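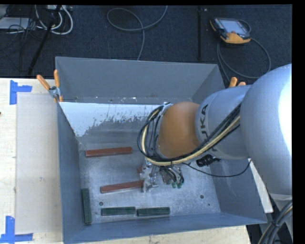

Oona Lindqvist wants to know why her blocks came out of the bin just fine and now they won't all go back in. Same blocks, same bin. She says she even pushed.

Good question, Oona. Pushing doesn't help much, by the way. Let's go.

Packing and gaps

A bin has an inside. The amount of room in there is called its volume. Every block has a volume too – the room it takes up. Add up all the blocks and you get the room they need. If that's less than the bin has, they should fit, right?

Well. Sometimes. There's the air.

Throw a block in and it lands any old way. The next one lands crooked on top. Under the crooked one there's a gap, with nothing in it but air. Too small for another block, so it just sits there being a gap. Lots of gaps and the bin looks full, even when plenty of it is air.

Look at the blocks in the big gray bin. Long red ones with a bit of a slant. Green ones near the left and front sides, and one of those runs right along the wall. See all the odd-shaped bits of floor in between? Now imagine more blocks going on top. Bumpy already!

Round things and flat things

Marbles always leave gaps. You can shake them, sort them, line them up, there will still be little spaces because balls can't touch all the way around.

Blocks with flat sides and square corners are different. Flat side against flat side, no gap. Bricks in a wall do this. So do books on a shelf, and butter in the store.

So long blocks are really the easy kind. They only get hard when they're tossed in.

Why long ones are worse

A small cube can't do much harm. It lands, it sits. A long block can lean on the wall with one end up and one end down, and then it makes a kind of tent. Big empty space under it. One long block can waste more room than a whole bunch of little ones.

Try it with pencils. Drop a handful in a mug, all points up. Easy. Now drop them in a shoebox from up high – a mess, pencils across pencils. Same pencils though.

Try it yourself

You need a box, and blocks that are all the same size. 12 is plenty. Dominoes are fine. So are juice cartons (empty, please, and ask).

Drop them all in without looking. Put a ruler in and see how high the pile comes. Write it down.

Take them out. Lay the first one flat, snug along a wall. The next one right beside it, facing the same way. Keep going till the bottom is covered, then start a second layer on top.

Ruler again. What changed?

Now the in-between way. Drop them in again but this time give the box a shake, side to side, about 5 times. The pile usually goes down a little. Shaking lets the blocks slide into eachother's gaps. Cereal does this too, it settles on the trip to the store, so a new box can look like somebody's been at it.

A tricky one

What if the bin is just a bit too short for one more block? Turn some the other way. A row going long, then a row going across. Grown-ups who load trucks do this all day. It's a puzzle and even computers find the big ones hard, there are so many ways to turn things.

Slanted walls are tricky as well. If a bin is wider at the top than the bottom, the top layer can hold more than the botom one. Check yours.

Words to keep

Volume – how much room something takes up, or how much room is inside it.
Gap – space left over that you can't use.
Layer – one flat level of things.
Settle – to sink down closer together.

So, Oona. Take everything out, yes all of it, sorry. Long ones first, flat, along the walls. Small stuff in the holes at the end. And if there's still one left over, check for a sock at the bottom.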